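Search the newsletter
Enter keyword
Go

Bedding notes: getting a flat sheet to stay put
August 26, 2020

After the April item on towels and how many of them a household needs, several readers wrote in to ask about sheets. Most of the letters were about the same thing. The bed is made in the morning, it looks fine, and by the next day the sheet has crept up on one side and is hanging down to the floor on the other. Fitted sheets have elastic to deal with this. A flat sheet has only the weight of the mattress and whatever care was taken when it was put on.

Natsumi Wada looked after the linen at the Zallach guest house for many years and still makes her own bed with a flat sheet underneath. I asked her to go through how she does it. What follows is her method, with a few additions from me where my own bed is more awkward than hers.

Before you start

Check the size. A flat sheet used as a bottom sheet has to cover the top of the mattress, go down both sides and still have enough left to tuck under. Measure the depth of the mattress as well as the width. Mattresses have become deeper, and a sheet bought for an older one may be short on the new one even though the label says the same size. If you use a topper, measure with the topper on.

Wash new sheets before you judge them. Cotton shrinks a little in the first few washes, mostly in the length. Natsumi buys hers a size up for that reason and has never regretted it.

Pull the bed out from the wall if you can. If you can't, do the wall side first while you still have the patience for it.

Laying the sheet

Stand at the foot and throw the sheet up the bed, holding on to the hem. Let it settle before you touch it. Then move it about until there is the same amount hanging on each side. A checked or striped sheet makes this much easier than a plain one. Pick one line of the pattern, run it up the middle of the mattress, and the rest will look after itself. My own is a blue plaid with yellow-orange bands, and the bands are far enough apart that I can see straight away if one side is lower.

Do the head end next. Tuck it well under, a forearm's depth if the sheet allows it, and smooth from the middle outwards with the flat of your hand. If the headboard is a padded one, the sheet will want to ride up against it and stay there. Push it down into the gap with the side of your hand before you tuck.

Corners

Most of the trouble starts at the corners. If the corner is loose, the side works loose after it. Take hold of the sheet where it hangs over the edge of the mattress and keep your other hand on the bed so that the part you have already smoothed doesn't follow.

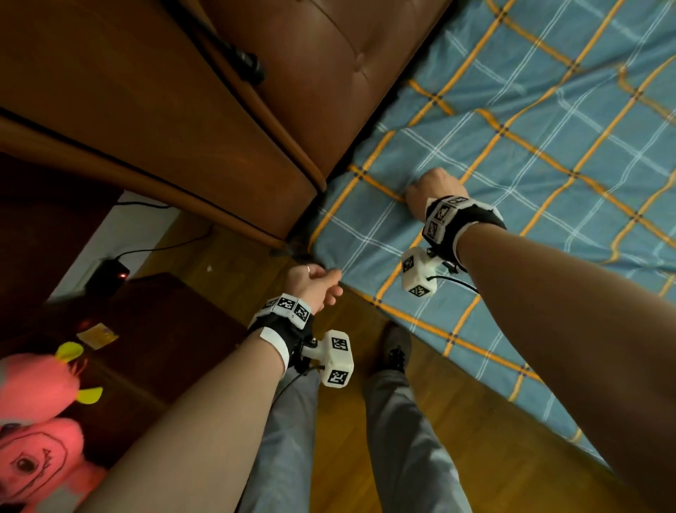

Folding the corner

1. Tuck in the end of the sheet first, right up to the corner and no further.
2. Take the side of the sheet a forearm's length from the corner, lift it, and lay it up on top of the mattress so that it makes a slanting fold.
3. Tuck in whatever is still hanging below the mattress.
4. Bring the slanting piece back down over the side and pull it tight.
5. Tuck that in too, keeping your hand flat, palm down. If you go in with the palm up you bring some of the sheet out again with your knuckles.

Allow 2 minutes a corner the first few times. It gets quicker. Natsumi says that at the guest house she was expected to do a whole bed in 4, blankets included, but that there is no reason to hurry at home.

The foot of the bed

Leave the foot until last. By this stage the head and the sides are fixed and any slack has been pushed down to the bottom, so you can take it all out in one go.

Sit or kneel at the end of the bed if bending is hard on your back. I find it easier to work at the level of the mattress than to lean over it. Take the hem in both hands with your hands fairly close together near the middle, pull towards you, then move outwards a bit at a time and do the same again. Pulling from the two corners at once looks as if it should work, but it leaves a ridge down the centre. A gentle pull is enough. If the stripes start to bend, you are pulling harder on one side than the other, and you should let go and smooth it back before you carry on. 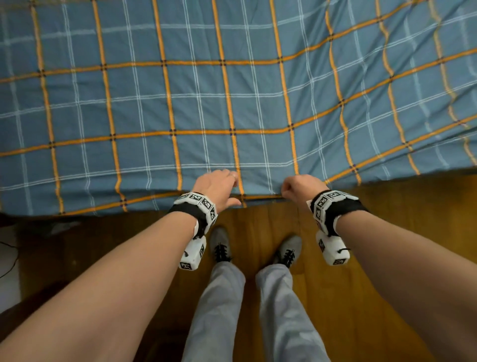 FILED UNDER: Bedrooms and linen

Once the foot is tight, tuck it in as far as your arm will go. Some people like it loose at the bottom for their feet, and if you are tall you may be one of them, but it is the top sheet that should be left loose. The bottom one can be as tight as you like.

On sheets that will not stay whatever you do, there are two things to look at. The first is the mattress cover. Some of the quilted ones are slippery, and a cotton sheet slides about on top. I changed mine for a plain brushed one, the Skivard, and have had less trouble since. The second is the washing temperature. I wash at 40 and take the sheets out of the machine as soon as it finishes, then fold them while they are still very slightly damp. They go on flatter.

Sheet clips and straps have been mentioned in letters too. I tried a set from Idero – four clips with elastic between them – and they held well but took longer to put on than the sheet did. They would suit someone with a very deep mattress.

Pillowcases will be covered next time, with a note on mending hems. Letters as usual to the newsletter address.

Reader comments

Sorin Oprea
I was taught to do the foot first and the head last. Have tried it your way round for a week and it is better at the corners. Still can't get the wall side flat.

Marsh Lane reader
Do you iron them? My mother did every one and I have never bothered.

Natsumi Wada
Only the top edge of the top sheet, where it folds over the blanket. The rest pulls flat on the bed.

fiadzo_home
Our mattress is too heavy to lift with one hand. I use a wooden spoon handle to push the sheet under. Works on the fold as well.

Sorin Oprea
Will try the spoon on the wall side.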